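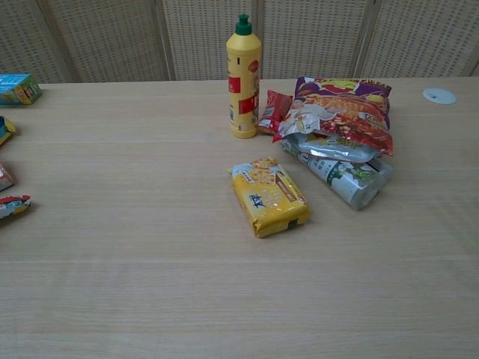
Setting Up a Shared Snack Table for an Office or Study Room

These instructions cover a self-service table for one floor or one large room. They assume packaged food, a few condiments in squeeze bottles, and no refrigeration.

1. Choose the location

Place the table against a wall or a folding screen so that people approach it from one side only. Keep it away from radiators and direct sun. Chocolate and oil-based sauces degrade quickly near a south-facing window in July. Carpet is acceptable under dry goods. If soup or coffee will be served, use a hard floor or a washable mat.

2. Prepare the surface

Wipe the tabletop with a damp cloth and mild detergent, then dry it with a second cloth. Do not use bleach on wood. Oiled tops should be re-oiled twice a year. Lacquered tops need no treatment.

3. Sort the stock

Divide items by shelf life. Put the earliest date on top or in front, and store the reserve in a closed bin off the floor. Check each package for torn seals before putting it out. Items containing nuts go on the left end of the table, with a printed card. The layout used at Hillico, drawn up by Zoriana Hnatiuk, keeps a hand's width clear between the nut and nut-free ends.
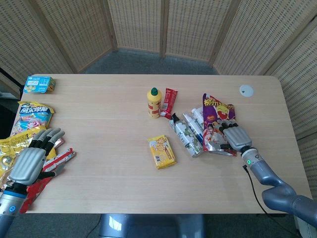 4. Handle condiments

Read the label on every bottle. Many sauces must be refrigerated after opening and are unsuitable for this table. For the others, write the opening date on the base in permanent marker. Close flip-top caps after use and wipe the nozzle at the end of the day. Discard any bottle that is swollen or leaking.

5. Track consumption

Record what is put out and what remains at 5 p.m. A sheet with 2 columns is enough. Trí Bạch at Hiswood logged 1227 items in the first quarter and cut the standing order after finding that salted crackers were being restocked faster than they were eaten.

6. Set a reorder point

Multiply average daily use by the supplier's delivery time in days, then add three days of stock. Reorder when the reserve bin reaches that number. Recalculate after any change in headcount.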